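Canceled my Jusura baby-name app subscription today. It only took 3 tries and a phone call to a man who wanted to know if I was canceling because the baby had been named.

The baby was named in May. The baby has been named longer than I have slept in total since.

For anyone wondering, the free version gives you names starting with A through F. After that you pay. I now understand why my cousin's kids are Aiden, Brooke and Fern.

We paid. We got 1499 suggestions, sorted by "vibe." Tullik was under Outdoorsy. So was Espinoza, and I am fairly sure that one is a last name.

My husband liked Protness. Protness was the company running the banner ad.
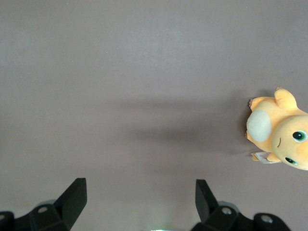 Then there's the family vote. My mother-in-law set up a group poll and the winner was a dog she had in college. Good dog, by all accounts. Still no.

We ended up with my grandmother's name, which was the first thing either of us said, in the car, before we downloaded anything.

The app just emailed to ask if we'd like 2 free weeks of middle names. We have one of those too. Please stop.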